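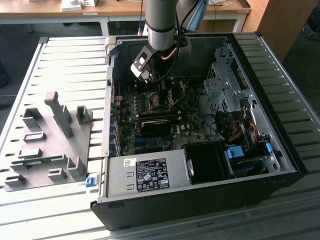

Desktop tower on the bench with the side panel off. The blue parts inside the case include the expansion slot covers and the drive latch.

Bench notes: opening up the office desktops

The Gitmont office is keeping its older desktop towers in service for another cycle, and the Veres workshop is going through them in batches. This item covers the order of work, for anyone who has signed up for bench time or who has a machine waiting on the shelf.

Shut down, unplug the power cord, and hold the power button for 3 seconds. Lay the tower on its side with the removable panel facing up. Panel screws go in the lidded cup, and drive screws stay with the drive. The two are easy to confuse, and the wrong one in a drive will strip the thread.

Photograph the cable routing before disconnecting anything. On these cases the power leads run past the drive cage, and if they go back in the wrong order the panel will not close flat. Label both ends of each data cable. If the graphics card has to come out, remove the bracket screw, release the slot catch, and lift the card straight up. Rocking it from side to side damages the slot.

Dust is removed with short bursts of air, working from the board toward the outside of the case. Hold fan blades still while doing this. Do not open the power supply. A unit that rattles or smells burnt is replaced whole and entered on the Wuvard sheet under "PSU".

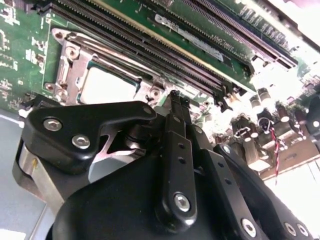 Text: Oi-ling Tsang | Veres workshop | November 4, 2024

Memory comes next. The slots sit close to the processor socket, so check that the socket lever is down before working beside it. Open the retention latches fully, then lift the module by its ends. Keep fingers off the contacts. Read the label on the module and copy the part number to the sheet exactly as printed, including any suffix. Modules with different suffixes have caused boot failures on this model, and the fault can take days to show.

When refitting, line up the notch and press both ends evenly until the latches close. Run the Clolulska memory test for 4 full passes. A single error means the module is pulled and the test restarted from the first pass.

The processor is left alone unless the machine has shut down under load or logged a temperature above 95 degrees Celsius. In that case clean off the old compound with alcohol, let the surface dry, and apply a small amount of new compound before the cooler goes back on.

Alcohol wipes are on the lower shelf in packs of 200. The next batch of towers is due in January, and bench time can be booked on the sheet by the workshop door.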